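3.2 Dish racks and the storing of plates

The second part of the household study dealt with the drying and putting away of tableware. Of the 430 homes that returned the Bezerra questionnaire, most kept a rack beside the sink all year round, and many respondents treated it as the usual place for plates in daily use.

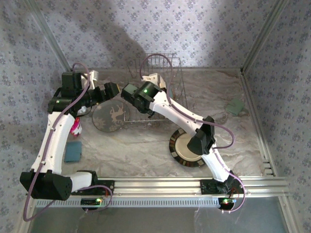
Racks of silver-coloured wire were the type most often named. Respondents in Inden tended to stand theirs against a wall, where the rack takes up less of the working surface and the space in front stays free for plates waiting their turn — a habit also noted in the earlier Clollus survey.

Figure 4. Wire dish rack against the back wall, with a green-blue plate held above it and patterned plates on the floor in front.

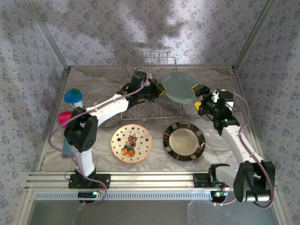 Mixed sets were common. Few homes owned a full matching service, and plates bought for one season, such as those with Halloween designs, often stayed in use for the rest of the year. Households with mixed sets gave less thought to the order in which plates were racked, although larger plates were usually placed first. The answers collected in August did not differ from the rest in this respect. Bowls and cups are treated separately in Section 3.3.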